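Noémie Rolland has a habit of moving her hands while she talks, thumb and forefinger opening and closing on things that aren't there. She blames the job. As head of teaching at Dondel, a small robotics outfit on the Brungate industrial estate, she spends most of her working life showing robot arms how to handle everyday objects, and at the moment the everyday object is the pill bottle.

"I love it, I really do," she says. "You get a thing that every grandparent in the country wrestles with, and you have to work out what your own fingers are doing before you can pass it on to a machine. I'd opened bottles for 39 years without giving it a thought!"

The project is called Perrin. Its long-range aim is a bench helper for community pharmacies, starting with a trial in Flurndale in April. For now the work is humbler: pick up a bottle, stand it somewhere sensible, put a cap where a cap should go. Two arms face each other across a timber tabletop, and a person drives both of them by remote control until the job is done. 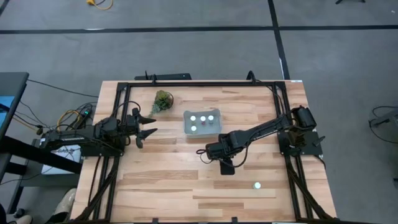 ## One hand holds, the other does the work

Rolland says new operators nearly always start by using one arm and forgetting the other.

"They're right-handed, so they drive right-handed. Then they need to steady a bottle and the left arm's parked miles away. So the first thing I teach is to bring both in early, even if one of them is only hovering."

The second thing is pace. A robot learning from recordings will pick up your hesitations along with your good moves, she explains, so a clean, slow run is worth more to her than a quick one with a wobble in the middle. Perrin has 703 recordings that she's happy with, and she would like 3000 before Flurndale. Another 306 were thrown out, most of them her own from the early weeks.

"I watched them back and I was dithering over every cap. Open, close, open again. You wouldn't want anyone to copy that."

Colour is part of the fun. The bottles come in several tints, and the team swaps them about between runs along with the trays and boxes, so the robot can't get by on remembering one layout.
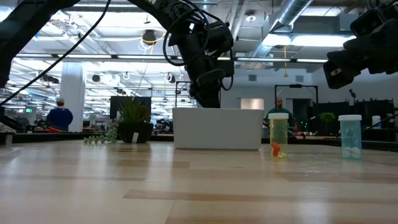 "See-through plastic is a proper challenge," Rolland says, clearly delighted about it. "You and I look at a tinted bottle and know where the edge is. A camera gets the bench through it, and the lights, and whatever's inside. So we need lots of runs, with the bottles all over the table, near the plant, beside the box, wherever. Some days I just shuffle everything and say, right, go."

She has strong views on who makes a good operator. Gamers are quick, but she has had great results from a former pastry cook and a piano tuner, both of whom arrived with patience in their fingers. Most people are comfortable after a couple of afternoons. What takes longer is learning to trust the view from the wrist, where the fingers look enormous and everything past them seems a long way off.

"Everyone closes too soon at first. They see the bottle between the fingers and they grab. I tell them to wait, come forward a little more, and then squeeze as if it were an egg."

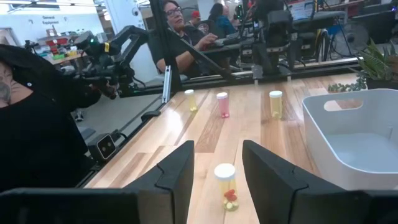
## What she'd like to try next

Child-resistant caps are at the top of the list. Push down and turn at the same time is awkward enough for people, and with remote control you have to manage it without the feel of the click. Rolland has been practising at home on a bottle of vitamins, eyes shut, trying to put each part of the movement into words for the next group of trainees.

She'd also like to spend more time guiding the arms directly, with her own hands on the links, and compare those runs with the remote ones. Her hunch is that guiding by hand will suit the twisting and remote control will suit the reaching, though she's quite prepared to be wrong.

"That's the part I find so exciting. I can have a theory over breakfast and by lunch I've got a dozen runs on it. And then I go home and can't get the lid off the jam."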